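Painter's tape on a white table, how long before it marks?

Started by skarn_hanne

skarn_hanne wrote:
We have a white-topped table in the back room that gets used for everything, and I've started marking off areas on it with blue painter's tape. Drinks go on one side of the line, paper on the other. The tape has been down for a while and I'd like to know how long I can leave it before it leaves a mark or a gummy edge. The table is a Miettinen, bought second-hand, so I don't have the care sheet. Does anyone have the same top?

Hanne Blöndal

destard128 wrote:
Had one in the office for years. The top is tough but I wouldn't leave tape on it past a couple of weeks, and less if it gets sun. The blue stuff comes off clean at first, then the edges start to go brittle and you're picking at it with a fingernail. Is yours near a window? Can you post a picture?

skarn_hanne wrote:
There's glass on that side of the room, so it gets some light in the afternoon, though not much in January. Picture attached. My teal mug is on it, and one of the markers.

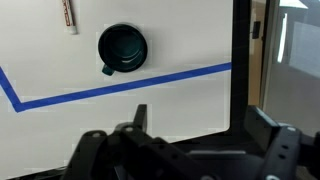 Last edited by skarn_hanne on 31 January 2021

The tape runs in from the side, turns a corner and goes along to the dark edge. I did it in one go and folded it at the corner, so there is a double layer there. Maybe that bit will be harder to get off.

ea_f wrote:
The tape wouldn't worry me. The marker would. If that's a permanent one and somebody leaves the cap off, you'll be scrubbing a lot longer than you would for tape glue. I keep ours in a jar on the shelf and they don't go on the table at all.

destard128 wrote:
Disagree. Marker comes off a hard white top with metho on a rag, I've done it plenty of times. Old tape glue smears and then picks up dirt, and you end up with a grey line where the blue one was. I'd rather have the marker.

ea_f wrote:
Depends on the top. Ours went cloudy where my husband used metho on it, so I'd try it underneath first. Eucalyptus oil on a soft cloth got the glue off ours without any trouble. Leave it a minute, wipe, then warm water with a drop of dish soap.

Ea Fogh

ireckpete wrote:
Why tape it at all? Get a tray. Mug goes on the tray, tray goes on the table, and you don't need a line. I paid $2 for mine at the op shop.

skarn_hanne wrote:
I tried a tray. It got moved to the kitchen and stayed there. The tape at least stays where I put it. I don't mind replacing it, I just want to know how often.

ireckpete wrote:
Fair enough. Still think a tray looks better.

destard128 wrote:
Swap it every fortnight and you should be right. Pull it back low and slow, almost flat against the table, and start from the end. Don't start at the corner if it's doubled over, or it'll tear. If you want something permanent, a thin vinyl strip is neater, but it's a pain to shift once it's down.

ea_f wrote:
I agree with him on the pulling. Not on the vinyl, I've had it lift at the ends and collect crumbs.

skarn_hanne wrote:
Thanks, all. I'll take this lot up tonight and put fresh down after a wipe. I've got eucalyptus oil in the laundry so I'll test that underneath first. The markers can go in a jar.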